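How to Sort Loose Flatware with Three Small Baskets

Posted February 6, 2025 by Clive Wragg

Most kitchen drawers have a tray for knives, forks and spoons, and the tray works until you own something that doesn't fit it. In our house that was chopsticks. They were too long for the slots, so they went in on a slant, and the soup spoons sat on top of them. After a while the whole drawer was one pile.

I switched to open baskets a couple of years ago when we moved to Clamden, where the kitchen has two deep drawers and no shallow ones. This page explains how I set them up and how to sort a mixed pile into them. A normal household drawer takes me 17 minutes, not counting washing.

What you need

Three small plastic baskets of the same size. See-through ones are easier because you can tell what is in them from the side.
A clear table or counter, light colored if you have one.
A tablecloth or a large dish towel.
A damp cloth and a dry cloth.
A tape measure.

Step 1. Measure before you buy

Measure the inside of the drawer or shelf, then measure your longest chopstick. The basket floor has to take the chopstick lying down. If it is a little short, the chopstick can usually go corner to corner. If it can't do that either, you need a bigger basket. I bought a set from the Satti range that was too short in both directions and had to send it back.

Check the height too. You want to be able to close the drawer with a soup spoon in the basket, and soup spoons stand taller than you expect because of the bowl.

Step 2. Set the baskets in a row

Put the baskets side by side along the far edge of the table, with the handle slots facing you. Keep the space in front of them open. That is where the pieces go before they are sorted, and you will want room to put both hands down.

Decide what each basket is for now, before you pick anything up. Mine go like this:

Left: chopsticks.
Middle: spoons, including soup spoons.
Right: forks and table knives.

If you have a lot of knives, give them a basket of their own and move the forks in with the spoons. Sharp kitchen knives do not belong in any of these. Keep them in a block or on a rack.

Step 3. Start with the longest pieces

Chopsticks go first. Lay them flat and keep them all at the same angle, because crossed ones roll and take up twice the room. Set the other pieces down in front of the row until their turn comes.
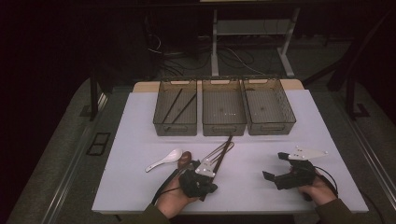

Two chopsticks in the left basket, with the soup spoon waiting in front.

Put each chopstick in by itself. Dropping in a handful seems faster, but you will end up straightening them all afterward. If one lands in the wrong basket, move it right away.

Step 4. Handle ceramic spoons separately

A ceramic soup spoon chips easily at the rim of the bowl. Set it down in the basket bowl end first and don't drop metal pieces on top of it. If you own more than four or five, nest them with the handles pointing the same way. A folded paper towel on the basket floor helps if the drawer gets pulled open hard, as ours does.

Step 5. Spread out the mixed pile

For the forks, knives and any chopsticks still left over, lay the cloth on the table and tip the pile onto it gently. The cloth keeps the noise down and stops round handles from rolling. It doesn't need to be ironed. A few creases make no difference.

Spread the pieces until you can see each one. Dark chopsticks tend to hide along the edge of other things, and a fork and knife will often end up with their handles overlapping. 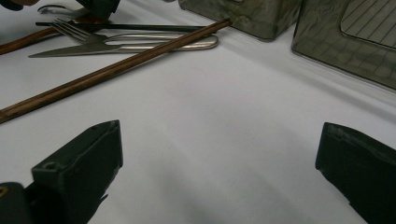

Take whatever is on top first and work down. Pulling a piece out from underneath drags the others with it and can scratch a wooden finish. Pick up knives by the handle and lay them in the basket with all the blades facing one direction. Forks go in after, tines the same way as the blades.

Match chopsticks as you go. Ours are a mix of colors, so I pair them on the cloth by color and length before they go in the basket. Singles go in a jar on the counter. If the partner hasn't turned up by May, I use the single for stirring paint or holding up seedlings.

Step 6. Wipe and put away

Wipe each piece with the damp cloth and then the dry one. Wooden chopsticks should be fully dry before they go in a closed drawer. Lift each basket by the slots, front and back, and set it in the drawer in the same order it had on the table.

How often to do it

I redo ours twice a year. My sister's place in Wumden seats 16 at the holidays and her drawers hold more than 60 pieces, so she does hers after every big meal and uses a fourth basket for serving spoons.

If the baskets slide, cut a piece of rubber shelf liner to fit the drawer floor. One roll did both of our drawers with enough left for the one under the stove.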